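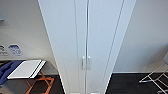 Keeping the Daily Office: Short Devotional Readings and Habit Among Residential Students

Final project report, Religion and Society stream
Relomside College

1. Background

Short devotional readings have a long history in Protestant, Catholic and Orthodox practice. Printed books of daily verses were once given at confirmation or on leaving home, and many households kept one beside the bed. Much of this reading has since moved to email lists and telephone applications, where a verse or a brief quotation arrives each morning with a few lines of comment.

The project examined whether the form of delivery affects how regularly students read, and how they describe the value of the practice. It was carried out over one semester at two residences, Brandow House and Hakim Hall. Both are open to students of any faith or none.

2. Method

Participants received a short reading each morning for 12 weeks. Residents of Brandow House were given a printed booklet. Residents of Hakim Hall received the same text at 6.30 am through Novidora, the messaging service already used by the college for notices. Readings were drawn from the Psalms, the Gospels and a selection of older devotional writers, and none exceeded one page.

Each participant kept a brief log, recording whether the reading had been completed and, where they wished, a sentence of response. The logs yielded 342 written responses. These were sorted by theme by 2 members of the project group working separately, who then met to settle differences. Written consent was obtained from all participants, and no log carried a name.

3. The place of reading

Participants were asked to choose a regular place for the reading and to keep to it where possible. Residence rooms are small and plainly furnished, and most participants settled on the bed or the desk. A smaller group used the chapel or the common room before breakfast.
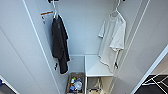 Figure 1. Closet with a black garment on a white hanger.

4. Findings

Booklet readers kept to the practice more steadily in the second half of semester. Several wrote that seeing the booklet on the desk was enough of a prompt. Those receiving messages began well, but their logs thinned once assessment was under way — a number remarked that the reading had become one notice among many.

The most common theme in the responses was patience, followed by gratitude and worry about family. Responses to the Psalms were longer than those to any other source. Some participants found the older writers difficult in vocabulary and asked for a short note of explanation.

5. Limitations

The two residences differ in their mix of year levels, and the results cannot be attributed to the form of delivery alone. Completion was self-reported. Participants who stopped keeping a log were not followed up.

6. Recommendations

The project group recommends that the chaplaincy retain a printed booklet, add brief notes to the older texts, and offer the message service as a supplement. Printing could be met from the existing student activities grant of $2,000. A revised selection of readings should be ready for trial by October.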